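HSK 121: Furnishings and Their Care
Unit 3 Handout: Leather Seating in the Living Room

Reading before class: course reader, the section on upholstery covers. Bring the care sheet from last week. The terms in this handout will be used in the practical at Retham, and you are expected to know them by then.

Parts of a sofa

Back cushion. The upright part a person leans on. It may be fixed to the frame or loose. Fixed cushions are cleaned in place.

Headrest. A separate padded block above the back cushion. On many modern sofas it tilts. The joint under it collects dust and hair, and it is the spot students miss most often on the practical.

Armrest. Rolled arms are rounded and thick. Track arms are square and flat on top. Rolled arms need a cloth folded over the hand so that pressure stays even around the curve.

Tufting. Stitches or buttons pulled through the cover to form small dimples. The leather around each dimple creases. Creases are normal and are not recorded as damage unless the surface is cracked.

Sectional. A sofa made of two or more joined units. Check the seams between units separately from the seams in the cushions.

Light leather

Cream and ivory covers show body oil, newspaper ink and dye from clothing sooner than brown or black ones. Headrests and arms darken first. On a cream sofa with four headrests, do each headrest in turn, then the back cushions, then the arms, and leave the seat for last. Tilt each headrest forward before you start so you can reach the strip underneath.

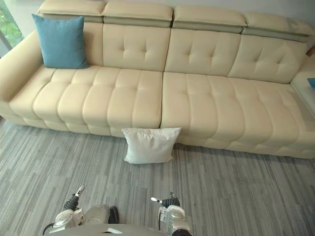

Page last changed: 2022-02-03

A blue pillow against cream leather is a common choice and a good one for color, but check the label before you put it back. Dark or bright fabric can leave dye on a pale cover, mostly in warm rooms. Rub a hidden corner of the pillow with a damp white cloth. If the cloth picks up color, keep the pillow off the sofa and note it on the room sheet.

Windows matter too. Leather near glass dries and fades faster than leather on an inside wall. Where the sofa cannot be moved, use a blind during the brightest hours.

Weekly care

Take off the throw pillows and shake them out away from the sofa.
Vacuum with the soft brush. Go along the line where the back cushions meet the seat.
Work around each tuft with a dry, soft paintbrush.
Wipe with a cloth that is damp, never wet. Dry at once with a second cloth.
Lower the headrests to the position the client uses.
Vacuum the carpet last. On a striped carpet, run the vacuum with the stripes.

Do not use furniture polish, window spray, vinegar or baby wipes on finished leather. Saddle soap is for saddles.

Conditioner

We use Brandby in class, twice a year on finished leather. Put it on the cloth and not on the cover. In deep tufting, use very little, as it pools in the dimples and turns sticky.

Assignment

Fill in form 993 for one leather or imitation leather seat you have access to. Name the parts, mark the areas of wear on the outline drawing, and write a care plan through June. Hand it in at the Shehu Building front desk.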